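Notes > Bimanual Work > Relabelling Failed Episodes

Relabelling failed episodes by the stage at which they failed
Saturday, October 23, 2021

The present note records the outcome of a change in the way our group prepares demonstration data for two-arm handling of soft goods. The work forms part of the Skellard project. An earlier note, published in February, set out the baseline policy, and its contents are not repeated.

Until this summer, any episode in which the operator did not complete the task was discarded. Of 2,800 episodes recorded by teleoperation, 1,175 were removed under that rule. The loss was considerable, and an inspection of the removed material showed that many of those episodes contained a sound approach and a sound first grasp. The fault lay later, most often in the handover between the left and right grippers.

The revised procedure divides each episode into stages: approach, grasp, lift, handover and placement. A reviewer marks the last stage that was completed correctly. Everything up to that mark is retained for training, and everything after it is masked from the loss. Episodes with no correct stage are still discarded. The review tool, Tevero, was adapted for the purpose and now shows both joint traces beside the video.

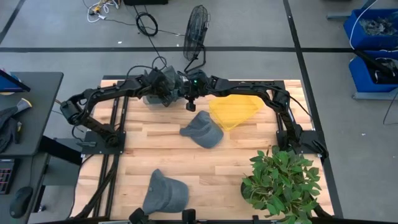

Fabric remains the most difficult class of item in the set. A rigid part that is grasped slightly off centre can usually be placed all the same, whereas a fold of cloth taken at the wrong point will fall differently in each attempt. For that reason the comparison was carried out on soft items only, with 20 trials for each policy and the same starting layouts used for both.

The policy trained on complete episodes alone succeeded in nine trials. The policy trained with the retained partial episodes succeeded in 12. The difference is modest, and with so few trials it should be treated with caution. The more useful finding concerns the first grasp, where hesitation before closing the gripper was noticeably reduced. Handover did not improve. This was to be expected, as the masked portions contribute nothing at that stage.

Two matters are outstanding. Reviewers disagreed on where a lift ends and a handover begins, and the written guidance has been amended twice. In addition, the Cirillo controller logs gripper force at a lower rate than joint position, so the boundary of a grasp cannot be fixed as closely as one would wish. A further comparison will be made once the logging rate has been corrected.

Tsung-han Liao

Comments (3)

Zadden: Was the masking applied to whole action chunks or to single time steps?

Tsung-han Liao: To single time steps. Chunks that cross the mark are kept and the later steps are given no weight.

m_orrel: We saw the same disagreement over lift and handover. Defining it by the second gripper's first contact helped us a little.

Contact | © 2021 Tsung-han Liao | Back to top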